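3.2 Collection procedure

Demonstrations were gathered in one hall over 5 sessions, with the same two rooms' worth of floor space set aside each time. An operator drove the robot through a short handheld routine, and every attempt was stored whether or not the operator was pleased with it. We kept 749 episodes in total. Of these, 78 were held back for evaluation and never used in training.

The working area was laid out with yellow floor tape so that start positions could be repeated between sessions. Stanchions with retractable belts marked off part of the floor. The head camera and the wrist camera were logged on a shared clock, together with joint positions and the operator's commands. Figure 4 gives one view from each kind of camera.

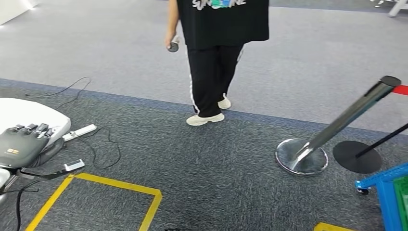

An episode began when the operator pressed the start button and ended when he or she pressed it again. Early on we tried to trim the files by hand, so that only the useful motion was left. This took longer than the recording itself, and two people trimming the same file rarely agreed on where the motion began. From the second session onward we left the files whole and let the training code skip any stretch at the start or end in which no joint moved by more than a set threshold.

People were allowed to walk through the hall during recording. A policy trained only on a still background tends to fail when somebody passes, and our pilot runs in March had shown this clearly: the arm paused or drifted whenever a person crossed the head camera's view. We therefore gave no instructions about clothing, distance or walking speed, and asked only that no one step between the hand and the object during a grasp.

Labels were added afterward with Stesum, our in-house annotation tool. Each episode received a task name, an outcome (success, partial, failure) and a free-text note. Ha-rang Seok labeled the first two sessions and Lauri Suominen the rest. Both labeled the held-out set, and differences were settled by watching the episode again together — most of them concerned the line between partial and failure.

The wrist view gave us more trouble than the head view. It turns quickly with the arm, and anything that moves near it can blur. We did not remove blurred frames, as the policy will meet the same blur when it runs.

Figure 4. Views recorded during collection. 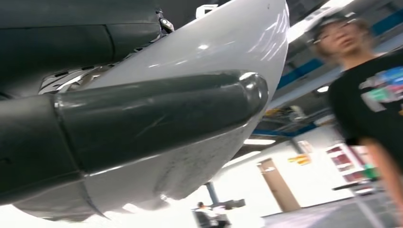 Aino Hyvönen, commenting on a draft of this section, objected that keeping every blurred frame mixes two different problems: blur from the arm's own motion, which the policy can predict from the joint log, and blur from other people's motion, which it cannot. She suggested tagging the two separately before training. We have added the tag to the label format but have not relabeled the older episodes, so the results in Section 4 do not make use of it.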